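Outubro – por Redação Howells
Arquivado em: Manuais > Design de Interiores > Materiais

Capítulo 6
A madeira e o que pousamos nela

Vou começar por uma confissão: escolhi a minha primeira mesa de trabalho pelo preço e arrependi-me durante anos! Era clara, bonita na loja da Brustel, e em casa desaparecia por completo em cima de um soalho da mesma cor. Só quando mudei de apartamento percebi que o problema era o conjunto – mesa e chão no mesmo tom, sem nada que os separasse.

Neste capítulo vamos falar de tom, veio e contraste. No anterior ficámos pelas espécies e pela secagem (quem saltou essa parte volte à página 273, que faz falta para os exercícios). Agora interessa-me o que acontece quando duas madeiras se encontram na mesma divisão, coisa que quase todos os meus alunos em Wondutthorpe resolvem por instinto e às vezes muito bem.

Uso três palavras com frequência. Tom é o claro ou escuro geral. Veio é o desenho das fibras. Mancha é a variação irregular de cor dentro da mesma superfície, e há quem a lixe até desaparecer, o que me custa sempre ver.

Um tampo escuro aguenta objetos brancos com muita força, porque qualquer sombra fica macia e o contorno salta logo à vista. Experimentem em casa com uma chávena e uma folha de papel, à luz da janela, antes de lerem a secção 6.1.

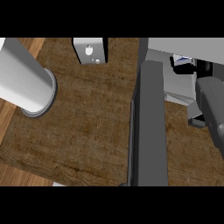

Fig. 6.1 – Tampo castanho-escuro com veio riscado sobre soalho mais claro, alaranjado (imagem de computador).

Guardem as vossas notas, que voltamos a elas no exercício 20, já com vernizes e ceras em cima da mesa.

© Howells, manuais escolares | Contactos | Voltar ao topo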